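Zaltine 一维定积分参考值集（第 2 版）

说明文件，随数据一并分发。最后修订：24/12/1。

概述

Zaltine 收录 568 条一维定积分及其高精度参考值，按被积函数的性质分为 41 个族。每条参考值给出 105 位有效数字，末位按就近舍入。用途是检验数值求积程序：固定节点的 Gauss 型公式、自适应 Gauss–Kronrod、双指数变换、振荡积分的专用算法，以及任意精度环境下的实现。

全部被积函数为实值函数。多重积分、曲线积分和随机积分不在收录范围内。含参数的积分，其参数在每个条目中取定值，参数以有理数的分子、分母形式存储，读入时不引入舍入误差。

参考值由两条独立路径算出，两者在全部给定位数上一致后才写入主表。路径的细节见“参考值的产生”一节。

目录结构

integrals.tsv　　主表，每行一个条目，UTF-8，制表符分隔，首行为列名
families.tsv　　族的代码、名称和适用条件
values/　　每个条目一个文本文件，只含参考值
enclosures/　　每个条目一个区间文件，含下端点和上端点
src/　　被积函数的参考实现，每族一个文件
checks/　　一致性检查脚本
CHANGES　　逐条变更记录

values/ 中的数字与主表 value 列逐字符相同。单独存放是为了方便只读取一个数的测试程序，两处不一致时以主表为准，并请提交问题报告。

主表字段

id：条目编号，由族代码和序号组成。删除的条目不回收编号。
family：族代码，对应 families.tsv 的第一列。
integrand：被积函数，前缀表达式。运算符名称列在 src/ 的头部注释里。
lower、upper：积分下限和上限。无穷写作 inf 和 -inf，其余为有理数或 pi 的有理倍数。
params：参数表，键值对，以分号分隔。无参数时为空串，不写 null。
sing：奇点位置。端点奇点写 L 或 R，内部奇点写出坐标，多个奇点按坐标升序排列。
conv：收敛类型，取值为 abs（绝对收敛）、cond（条件收敛）、pv（Cauchy 主值）。
closed：封闭形式，没有已知封闭形式时为空串。
value：参考值，十进制，科学记数法，尾数首位非零。
status：取值为 ok 或 review。

空串与缺失列含义不同。解析器若把连续的制表符合并为一个，会使 closed 和 params 错位，后续各列全部错读。这是收到过的问题报告里最常见的一种，读入后应先核对每行的列数。

族的划分

族按求积困难的来源划分，不按函数的名称划分。同一个初等函数可能出现在几个族里。主要类别如下。

光滑族。被积函数在闭区间上解析，周围有界邻域内无极点。Gauss–Legendre 公式在这些条目上以几何速率收敛，适合检查节点和权的精度。

近极点族。被积函数在实区间上光滑，但复平面上离区间很近的地方有极点，典型形式为 1/(x² + ε²)，区间为 [-1, 1]，封闭形式为 (2/ε) arctan(1/ε)。ε 取一列递减的有理数。固定阶公式的误差随 ε 减小迅速增大，自适应算法应当在原点附近加密。

代数端点奇点族。形式为 x 的 a-1 次幂乘以 (1-x) 的 b-1 次幂，区间为 [0, 1]，a 和 b 为正有理数，封闭形式为 Beta 函数 B(a, b)。a 接近零的条目对双指数实现要求较高：截断点必须取得足够远，并且 1-x 不能由 x 相减得到。

对数奇点族。包括 ln(x)/(1+x) 在 [0, 1] 上的积分，其值为 -π²/12，以及对数的整数次幂与多项式之积。

半无穷族与全无穷族。按衰减速率再分为指数衰减、代数衰减和双指数衰减三组。代数衰减组中的条目不宜用截断区间的方法处理，尾部贡献随截断点下降得太慢。

振荡族。包括 cos(ax)/(1+x²) 在 [0, ∞) 上的积分，a 为正数时其值为 (π/2) exp(-a)。a 较大时积分值很小而被积函数的幅度不变，相对误差因相消而放大，这些条目单独成族。

条件收敛族。sin(x)/x 在 [0, ∞) 上的积分（π/2）以及 sin(x²) 在 [0, ∞) 上的积分（√(π/8)）属于此类。后者的被积函数不趋于零，依赖幅度衰减判断截断点的程序会给出错误结果。

主值族。基本形式为 1/(x-c) 在 [-1, 1] 上的 Cauchy 主值，c 在区间内部，其值为 ln((1-c)/(1+c))。其余条目在分子上乘以光滑函数。

无封闭形式族。没有已知封闭形式，但有独立的级数表示可供核对。例如 x 的 -x 次幂在 [0, 1] 上的积分，等于 n 的 -n 次幂对全体正整数 n 求和，级数收敛极快。 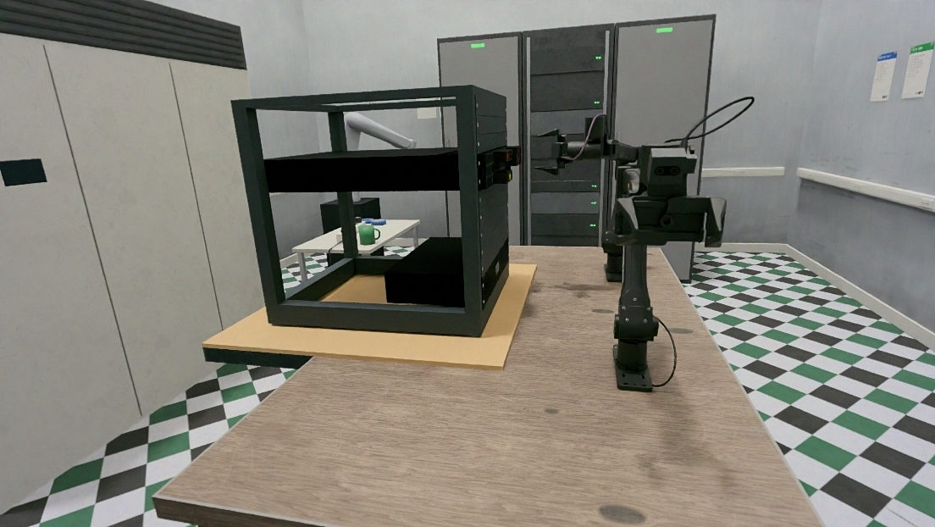
图 1　木桌上的黑色敞开式框架，渲染图

参考值的产生

第一条路径使用 Fletwood。Fletwood 是任意精度的双指数求积程序，对有限区间采用变换 x = tanh((π/2) sinh t)，对半无穷区间按衰减类型选择相应的变换。步长逐次减半，直到相邻两次结果在工作精度下的差小于目标误差，然后再减半一次作为确认。工作精度高于目标精度，保护位数由族决定，写在 families.tsv 的 guard 列。

第二条路径使用 Eltonham。Eltonham 基于区间算术，输出包含真值的闭区间，对解析被积函数在复平面的椭圆邻域上估计上界，由此得到 Gauss–Legendre 公式的严格误差界。含端点奇点的条目先作幂变换或把奇异部分解析地分离，分离的方式记录在 src/ 对应文件的注释中。

接受条件有两条。其一，Fletwood 的结果落在 Eltonham 给出的区间内。其二，该区间足够窄，其两个端点舍入到给定位数后相同。第二条不满足时提高工作精度重算。若真值恰好非常接近舍入边界，可能需要多次提高精度；目前主表中没有因此而未决的条目。

closed 列非空的条目另有一次核对：用封闭形式直接求值，与参考值比较。这次核对不替代上述两条路径，因为封闭形式本身可能抄录有误。第 2 版整理时确实发现过封闭形式的符号错误，参考值无误，改动只涉及 closed 列。

条件收敛族不能直接进入区间算术路径。处理方式是先作分部积分，或者把积分路径旋转到复平面上被积函数指数衰减的方向。对 sin(x²)，旋转角为 π/4，旋转后的积分化为 Gauss 积分的虚部。路径旋转所需的圆弧估计写在 src/ 的附注里，由人工核对，不在自动检查范围内。

主值族的处理是从分子中减去它在 c 处的值。差商部分在 c 处可去奇点，用常规方法计算，余下部分用上面的对数表达式。差商在 c 附近相消严重，程序在那里改用 Taylor 展开，展开半径由参数 rho 控制。rho 只影响计算时间和区间宽度，不影响正确性。

被积函数的参考实现

src/ 中的实现接受两个自变量：x 以及 x 到最近端点的距离 d。这样做是为了避免在端点附近由 1-x 造成的相消。普通求积程序若只传入 x，可以调用单自变量的包装函数，但在代数端点奇点族上会损失精度，损失多少取决于指数。
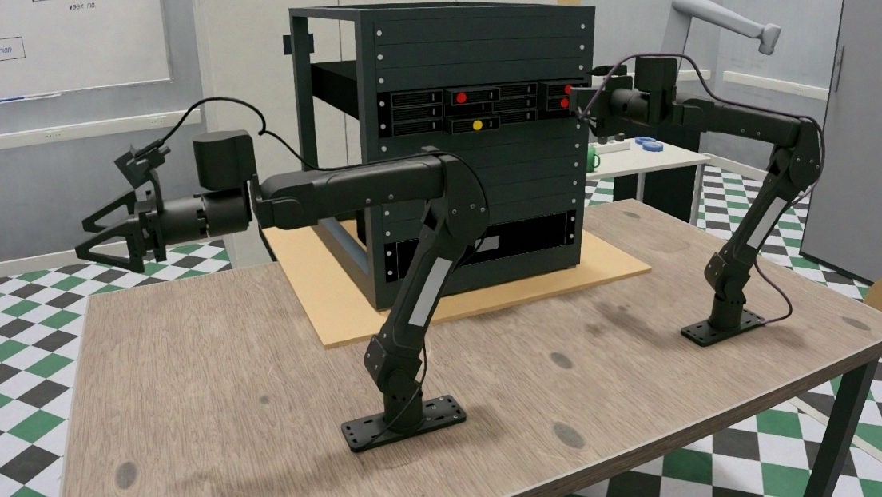 包装函数内部按当前工作精度计算 d，因此提高工作精度可以部分补偿损失。对双精度程序没有这一选择，建议直接使用双自变量接口。接口约定 d 恒为正，左右端点由第三个标志位区分，L 为左，R 为右。

被积函数在奇点处的返回值没有定义。参考实现遇到奇点坐标时返回 NaN 并设置错误标志，不抛出异常，也不返回零。部分求积程序习惯把端点值当作零，这样做对可积奇点通常无碍，但会掩盖节点计算的错误，所以参考实现不采用。

评测方法

建议报告每个条目的正确位数，定义为相对误差的常用对数的相反数，负值记为零，上限为参考值的位数。封闭值为零的条目（奇函数在对称区间上的积分）使用绝对误差，这些条目在 families.tsv 中标有 zero。

同时应报告被积函数的求值次数。只报告运行时间的结果难以在不同机器间比较，尤其是在任意精度下，单次求值的代价随函数种类相差很大。

对于能返回误差估计的程序，还应报告估计误差与实际误差之比。比值小于一说明程序低估了误差。近极点族和振荡族最容易出现低估：节点恰好错过窄峰时，相邻两级公式的差可以非常小，而两者都远离真值。

汇总时不建议对全部条目取单一平均数。各族条目数不等，平均数由条目多的族决定。应按族给出中位数和最差值。

Begay 是随数据分发的汇总脚本，读入结果文件，按族输出上述各项。结果文件的格式为每行一个条目：编号、计算值、误差估计、求值次数，以制表符分隔。没有误差估计的程序在该列写连字符。Begay 对缺失的条目单独列出，不计为零位正确，也不参与中位数计算。

读入时的注意事项

value 列必须以字符串形式读入。常见的表格处理程序会自动把该列转换为双精度数，截去大部分数字，之后再转换为高精度类型已无法恢复。读入后取任一条目，与 values/ 中对应文件逐字符比较，可以立即发现这一问题。

有理参数写作 p/q，q 恒为正，p 与 q 互素。整数参数仍写出分母 1。不要先转为小数再传给任意精度程序：1/3 以双精度近似后，得到的是另一个积分的值，与参考值在双精度的末位附近就开始分歧。

pi 的有理倍数写作 pi*p/q。上下限中出现 pi 时，求积程序应以工作精度计算 pi。若以双精度的 pi 作为上限，正弦类条目的误差会因端点处函数值为零而表现得很小，容易被误认为正确；余弦类条目则会直接暴露。

inf 不区分大小写，但 -inf 前的负号必须是 ASCII 字符。从排版软件中复制出来的行有时带有 Unicode 减号，检查脚本会报错并给出行号。

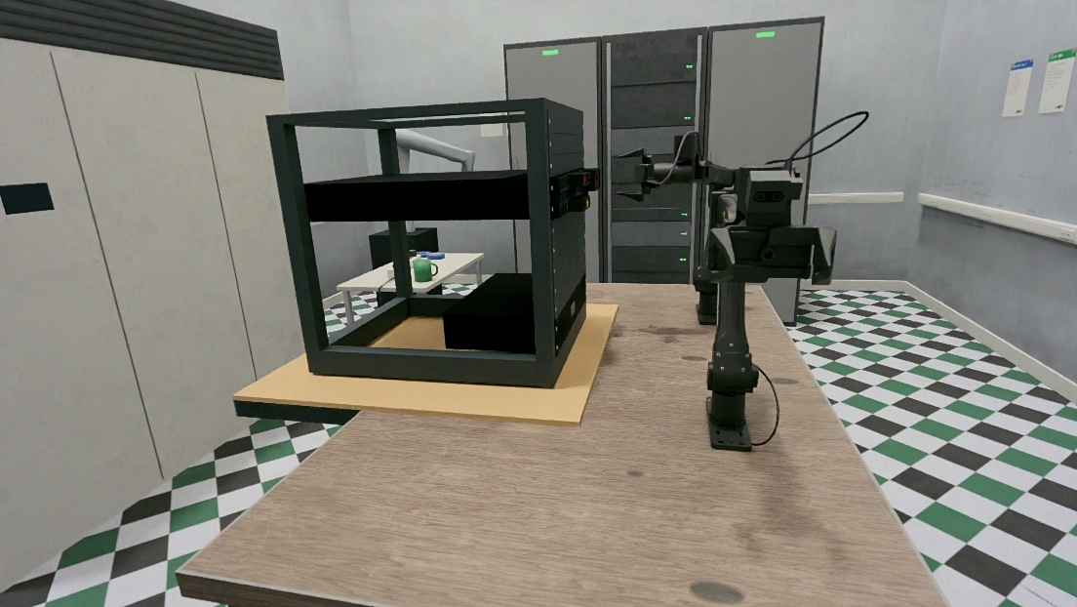
图 2　桌上的黑色敞开式机架与两台黑色机械臂，渲染图

已知局限

收录的被积函数偏向有封闭形式或快速级数表示的类型。实际应用中常见的分段光滑函数、由插值得到的函数和带噪声的函数没有收录。因此，在本数据集上表现良好的程序，在这些问题上未必同样可靠。

内部奇点的位置在 sing 列中给出，测试自动奇点检测的程序不应读取该列。Begay 不检查程序是否使用了该列，报告结果时请注明。

参数的选取带有人为成分。近极点族中 ε 的取值、振荡族中 a 的取值，都是为了让难度逐级增加，不代表任何应用中的分布。

status 为 review 的条目，参考值已通过两条路径的核对，但积分变换的推导尚未由第二人审阅。在严格的比较中可以排除这些条目，Begay 提供相应的选项 skip-review。

区间算术路径的正确性依赖于 Eltonham 所用的初等函数库。该库的误差界经过独立测试，没有形式化证明。两条路径共用同一个底层大整数库，该库若有错误，可能同时影响两条路径。

变更摘要

与第 1 版相比，第 2 版增加了主值族和条件收敛族，参数改为有理数存储，增加了 enclosures/ 目录。第 1 版的参数以十进制小数存储，其中不能有限表示的参数在两版中对应不同的积分，编号已更换，两版的结果不可直接对照。

第 1 版的数据文件于 2 月停止维护，下载位置保留，不再修正错误。

计划中的改动：把 integrand 列的前缀表达式改为带类型标注的形式，以区分整数次幂和有理次幂。目前两者使用同一个运算符，底数为负时由解析器自行判断，不同实现的处理不一致。收录的条目中底数均为非负，不受影响。

提交新条目

新条目应提供被积函数、上下限、收敛类型、奇点位置，以及至少一种与求积无关的验证途径，例如封闭形式、级数或递推关系。只附数值结果的提交不予收录。

若依赖文献中的公式，请写明公式的适用条件。积分表中的公式常省略参数限制，或者在参数越过某个值后换到另一个分支。提交者应在限制范围的边界附近取点核对。

条目进入主表前先标为 review，第二人审阅推导后改为 ok。审阅者与提交者不能是同一人。

维护与引用

主表和区间算术路径由 Keisha Dunleavy 维护，双指数路径和 Begay 脚本由 Xiomara Dunleavy 维护。涉及参考值的问题请附条目编号、所用精度和完整的计算结果；涉及读入的问题请附出错的行和解析器的版本。

引用时请写明数据集名称和版本号。若只使用部分族，请列出族代码。修改过参数的条目不应沿用原编号。

数据与代码可自由使用和再分发，再分发时须保留本说明文件和 CHANGES。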